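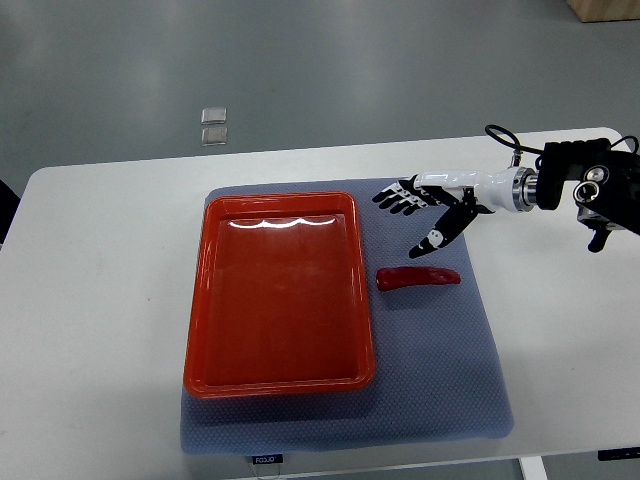 Unser Projekt im Wahlpflichtkurs Robotik hieß »Grideck« und sollte eine einfache Frage beantworten: Wie zuverlässig legt ein Roboterarm mit fünffingriger Hand einen kleinen Gegenstand in eine Schale, wenn die Bewegung nur aus gespeicherten Wegpunkten besteht? Aufgebaut haben wir in der offenen Werkstatt Limsakul, in der wir den Arm und die Hand nutzen durften. Zur Gruppe gehörten Isla Lindsay (Ablaufsteuerung), Wanpen Yimyam (Aufbau und Kabel) und Thongchai Phromma (Protokoll und Auswertung). Der Arbeitsplatz ist ein weißer Tisch mit einer blaugrauen Matte. Auf deren linker Hälfte liegt die rote Schale mit der langen Seite von hinten nach vorn, rechts daneben das ebenfalls rote, längliche Greifobjekt. Die Hand kommt von rechts. In der Ausgangsstellung sind die vier Finger fast gestreckt und der Daumen ist abgespreizt.

Aufbau und Ablauf

Die Matte haben wir erst in der zweiten Woche dazugenommen. Auf der glatten Tischplatte rutschte das Objekt weg, sobald der Daumen es seitlich berührte. Auf der Matte blieb es meistens liegen. Die Lage der Schale haben wir einmal festgelegt und danach nicht mehr verändert.

Das Programm besteht aus 9 Wegpunkten. Zwischen den Punkten fährt der Arm gerade Strecken, die Hand kennt nur die Zustände offen, halb geschlossen und geschlossen. Isla hat die Steuerung in Python geschrieben, die Parameter stehen in einer eigenen Textdatei. Das hat beim Einstellen viel Zeit gespart, weil wir nicht jedes Mal den Code ändern mussten.

Schwierig war der Griff selbst. Das Objekt ist flach und liegt dicht auf der Matte, die Finger müssen also tief ansetzen. In den ersten Versuchen stießen die Fingerspitzen auf und der Arm schaltete ab. Wir haben die Anfahrhöhe in kleinen Schritten angepasst – insgesamt brauchte das zwei Nachmittage.
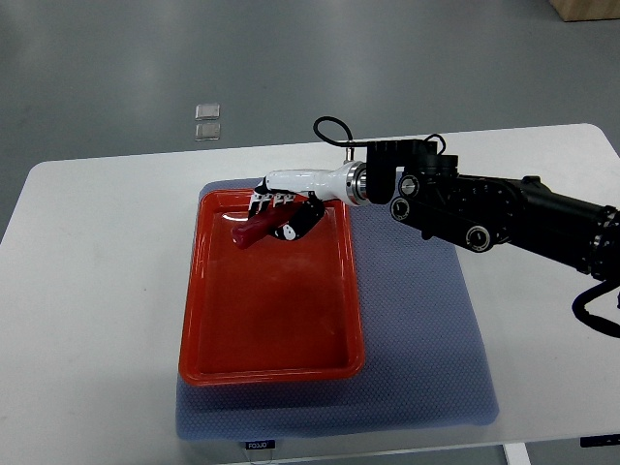

Abb. 2: Die Hand hält das rote Objekt schräg über der Schale.

Ergebnisse

Im August haben wir insgesamt 326 Durchläufe protokolliert. Die meisten davon dienten der Einstellung und sind nicht vergleichbar. Für die Auswertung zählt nur die letzte Serie mit 108 Durchläufen bei unveränderten Parametern. Davon endeten 100 mit dem Objekt in der Schale. In den übrigen Fällen glitt es beim Anheben zwischen Daumen und Fingern heraus oder fiel auf den Schalenrand.

Offene Punkte

Die Hand hat in unserem Aufbau keine Rückmeldung über die Greifkraft. Das Programm merkt daher nicht, wenn es leer weiterfährt. Anong Panyasiri, die uns in der Werkstatt betreut hat, schlug vor, den Motorstrom der Finger auszulesen. Dazu sind wir nicht mehr gekommen. Die Parameterdatei und das Protokoll liegen im Kursordner, die nächste Gruppe kann damit weiterarbeiten.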